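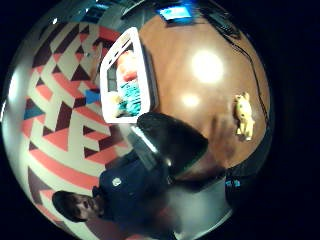
A tidy-up run at the table, with the yellow toy still to go and the white bin on the floor at the rug's edge.

I love a good failure, and the one we had on the toy pickup project this summer was a beauty! The gripper would close on a toy, lift it, and let go halfway to the bin. It did this 12 times before lunch. Noreen Fitzgerald kept the log, and the log said every single grasp was fine.

It was a threshold. Someone (me) had set the "object held" check using hard blocks, and a soft toy squashes down so far that the software decided the hand was empty and opened it. A dropped toy is harmless. But the same check tells the arm whether it is safe to speed up, and that should worry anyone building these things for homes.

So here is my plea - publish your drops! Peadar Hennessy went back through 434 of our recordings and found the same fault in almost 3 percent of them, all filed as successes. We had been walking past it since October.

I think this work is thrilling, more so now that I've seen how it breaks. Give me a team with a messy fault list and I'll happily read all of it.

Callum Holroyd, 17 Aug 2025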